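Ladau Garment Reuse, Folding Station Trial
Progress report to the Pravora Fund, second reporting period
Submitted 4 July 2024 by Sewwandi Miah, operations manager

Summary

The two-arm folding station is set up and in use on part of each shift. Work on trousers and shorts is behind plan. Work on shirts is on plan. Staffing has not been reduced, and the sorting team has moved to a new rota that we describe below. We are asking for no extra money in this period. We are asking to move one milestone.

Work since the last report

Setup took longer than we allowed for. The first table was too low for the arms and too low for the staff who share it, and we replaced it. Rezaul Pramanik wrote the start and stop procedure and trained the folding team on it. All staff who work near the arms have now signed it.

We keep the practice garments to a small set for now. Adding new fabrics before the basic grips are reliable made the results hard to read, and Clurkovo, our integration contractor, advised us to stop doing it. We have followed that advice.

Gray garment and work table, head and wrist views

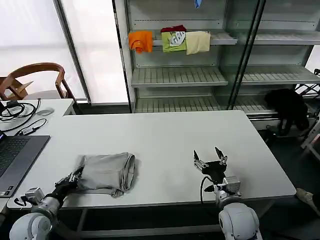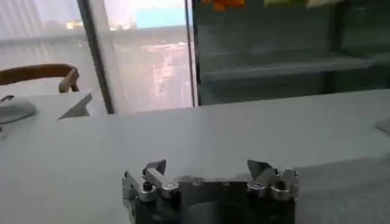
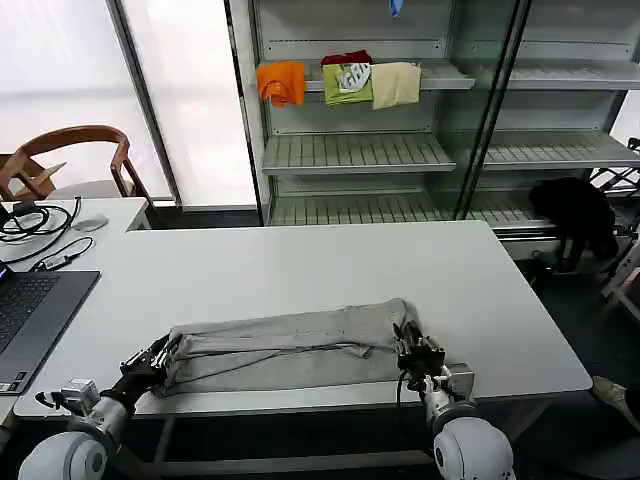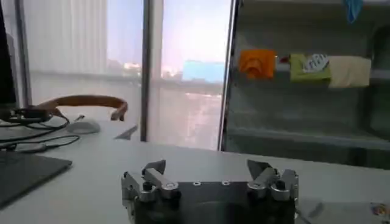

Soft, dark, heavier items remain the main problem. The arms can take hold of a garment, but getting it flat before the first fold is where most attempts are lost. The gray piece is typical of what we are dealing with: with a gripper at each end it lies in a long strip full of lengthwise creases, and a person would shake it out before going further. We tried having a staff member do the shake-out and hand over to the arms. It worked, but it tied one person to the table for the whole run and gave them nothing else to do. Gayan Seneviratne is now testing a slower lift with a pause at the top. Results will be in the next report.

Changes for staff

Before the trial, each member of the folding team folded for the full shift. They now fold for 2 hours, then move to inspection and repair tagging, then come back. Janaka Karunaratne drew up the rota with the team and changed it twice after complaints. The first version gave the repair bench to the same people every time. The second left too little overlap at the shift change.

Wrist and shoulder complaints were the reason we applied for this grant. We hold short interviews with all the folding staff and have finished the first round. Most said the rota helped. Several said that the rota, and not the machine, was what helped, and we think that is fair at this stage. The arms do not yet take enough of the load to make a difference by themselves.

There were also concerns. Two people said watching the arms is more tiring than folding, as they have to stay alert with little to do. We have cut a watching turn to 50 minutes. One person asked not to work at the station and has been placed in inspection at the same pay. Anjana Chowdhury has taken over as the staff contact for the trial and meets with me every other week.

No job has been cut and none will be during the grant period. We put this in writing to staff in December.

Training

Four of the folding team have completed operator training and 3 more are partway through. The trained operators can start a run, clear a dropped garment and reset the arms without calling Clurkovo. Pay for trained operators has been raised by one step. The cost is covered by our own budget.

Problems and risks

Cable wear on the arms needs a regular check, and this has been added to the opening list. The laptop used to run the station is also used to write up the day's log, which delays one or the other. We will buy a second one from the equipment line.

If the trousers work does not improve by the end of the next period, we will propose limiting the station to shirts and light items. That would still be useful to us, but it would relieve the team of less of the heavy folding than we promised.

Request

We ask to move milestone 4, regular running on trousers and shorts, back by one reporting period. All other milestones stay as agreed. The spending table and the interview questions are attached separately.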